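**Omik releases version 8 of its path-following software for outdoor ground robots**

RAVVILLE, April. Omik, the robot software company based in Ravville, has released version 8 of Esden, its perception and planning package for wheeled robots that work on sidewalks, park paths and campus walkways. The new version is available to all current license holders and replaces version 7, which will receive fixes until the end of the year.

The main change is in how Esden decides where a path ends and everything else begins. Earlier versions relied on a stored map and satellite positioning, and used the camera mostly as a check. Version 8 puts the camera first. It labels each part of the view as drivable surface, curb, grass or obstacle, fits a left and right border to the result, and plans a line between them. The stored map is still used to choose a route, but it no longer decides where the robot steers from one moment to the next.

Omik made the change after customers reported the same problem at many sites. Under tree cover, position readings drifted far enough to send a robot toward the curb on a path it had driven many times before. Operators had to stop the robot and bring it back by hand.

**What is new in version 8**

- A curb tracker that follows the left and right borders separately. If one border is hidden by leaves or grass, the planner holds its distance from the other.
- A bend planner that lowers speed when the path ahead goes out of sight and raises it again when enough surface is visible.
- A surface model trained on unmarked asphalt and concrete. Painted lines are used when present and are not required.
- A log viewer that shows the camera view, the labels and the planned line side by side, with a note for each change of speed.
- A command-line tool for replaying a recorded drive against new settings without taking a robot outdoors.

The curb tracker took the most work. Low curbs have little height for a depth sensor to pick up, and dry grass next to pale concrete can look much the same in flat light. Omik retrained the labeling model on 900 recorded drives, with extra weight given to overcast days and to places where plants grow over the edge of the pavement.

**Testing on the Magaña path**

Version 8 was tested on the Magaña path in Ravville, a paved route with open stretches, grass banks and tight bends between bushes. The team completed 181 runs there. An operator walked with the robot on every run and could stop it at any time.

The same release build and the same settings were used for all of the runs. Operators stepped in 34 times. Most of these stops came at bends with heavy growth on both sides, where the planner slowed as designed but then waited too long before moving on. The waiting time can now be set by the customer, and the default has been shortened. A full list of stops, with the software's own log entry for each, is included in the release notes.

Asphalt and curbs on the Magaña path:

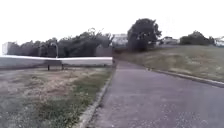
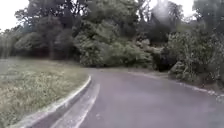
Version 8 runs on the same onboard computers as version 7. Customers who use only the stock camera mount can update without recalibrating. Those with a custom mount need to run the calibration tool once after installing, with the robot parked on level ground. Route files made in version 7 open without changes. Route files from version 6 and earlier must be converted with the tool supplied in the installer.

Esden 8 does not handle stairs, unpaved trails or road crossings. Robots that need to cross a road must still be handed over to an operator at the curb. Omik plans to add support for gravel surfaces in a later update and is looking for sites where recordings can be made.

The update can be downloaded from the customer portal. Evaluation licenses are available to universities and robot makers on request and include the replay tool and a set of sample drives.

**About Omik**

Omik develops perception, planning and logging software for outdoor ground robots. Its products are used in grounds maintenance, site inspection and delivery. The company is based in Ravville.

Press inquiries: Omik press office, Ravville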